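How Does a Towel Drink Water?
Written for curious readers by Alina Pană

You spill your milk. Somebody throws you a towel. You press it on the milk, you lift it, and the milk is gone from the table. Where did it go? It went into the towel, of course. But why did it want to go there? A towel has no mouth and no pump.

To find the answer we need to look at cloth very closely, and after that at water.

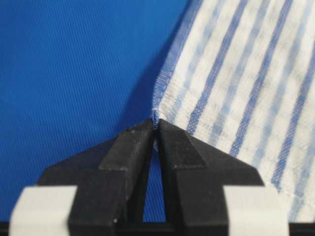
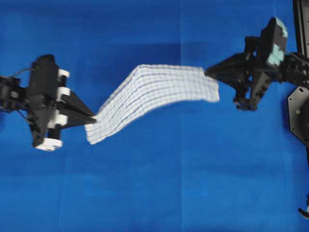
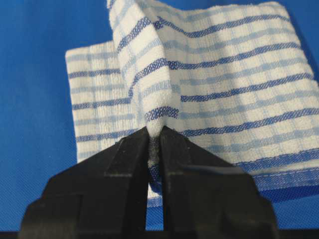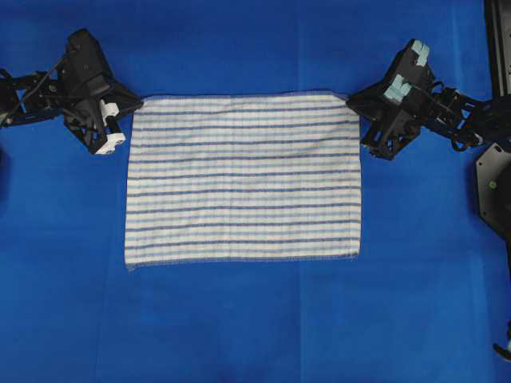
First, the cloth

Take any piece of cotton cloth from your home and hold it near your eyes. You will see threads. In woven cloth, some threads go up and down, and other threads go left and right. They pass over and under each other, like the strips in a paper basket. The threads that go up and down are called the warp. The ones that go across are called the weft.

Now pull one thread out from an old rag (ask first!). Roll it between your fingers in the opposite direction of its twist. It will open, and you will find that the thread is made from many thin hairs. These hairs are called fibers. A cotton fiber is much thinner than the hair on your head, and it grows around the seed of the cotton plant. The plant makes it to protect the seed. People learned to spin it into thread thousands of years ago.

Between the fibers there are small empty spaces. Between the threads there are bigger empty spaces. So a towel is full of cloth, but it is also full of air. Please remember these spaces, we will need them soon.

Second, the water

Water is made of very small pieces called molecules. They are so small that you can not see them even with a school microscope. Water molecules like to hold each other. This is why a drop of water on a leaf stays round and does not fall apart into dust.

Water molecules also like to hold certain other things. They hold glass quite well. They hold paper and cotton very well. They do not like wax or oil, and that is the reason rain rolls off a waxed jacket.

When water touches a cotton fiber, the first molecules grab the fiber and climb a little bit along it. Behind them come their neighbors, because they are holding each other. Then the first ones climb again. It is like a line of children on a mountain path, all hand in hand. If the path is narrow, with a wall on both sides, there is more to hold and the line can go farther.

This climbing has a long name: capillary action. You can say it slowly: CAP-ill-air-ee. It happens in every narrow space where the water likes the walls. The spaces in a towel are exactly such narrow places — there are so many of them that a small towel can hold a whole glass of milk.

Why do some towels have loops?

Touch a bath towel. It is soft, because the surface is covered with small loops of thread. This kind of cloth is called terry. To make it, the weaving machine uses one more set of warp threads, and it keeps these threads loose, so they stand up in loops.

Loops are helpful for drying. Every loop has two sides and a top, and water can hold it everywhere. A flat sheet made of the same cotton has less surface that the water can reach. Some kitchen towels are flat and some have loops. Flat ones are good for polishing glasses, and they dry faster on the hook.

Try it: the climbing race

You need:
a paper towel
a strip of old cotton cloth
a strip cut from a plastic bag
a wide glass
water with a little food coloring
a pencil and some tape

Cut all three strips to the same width. Tape them to the pencil so that they hang down side by side and do not touch each other. Put 40 milliliters of colored water in the glass. Lay the pencil across the top, so the end of each strip is in the water.

Before you start, guess which strip will win, and write down your guess. Then watch for ten minutes. Make a small mark where the color reaches on each strip. You can try it again with a piece of wool or with a shoelace, and compare.

If your cotton strip does not work at all, maybe it is a brand new cloth. New cloth often has a finish on it from the factory, and water does not like it. Wash the cloth two or three times and repeat the race.

Who else uses this trick?

Plants do. Water goes up from the roots through very thin tubes in the stem. In tall trees the leaves help too, by pulling on the water from the top. A candle does it also: melted wax climbs up the wick to the flame. And when you dip a cookie in your milk and the wet part grows higher than the milk, it is the same climbing again.

New words

Fiber: a very thin hair that thread is made of.
Warp: the threads that go along the length of the cloth.
Weft: the threads that go across.
Terry: cloth with small loops on it.
Capillary action: the climbing of a liquid through narrow spaces.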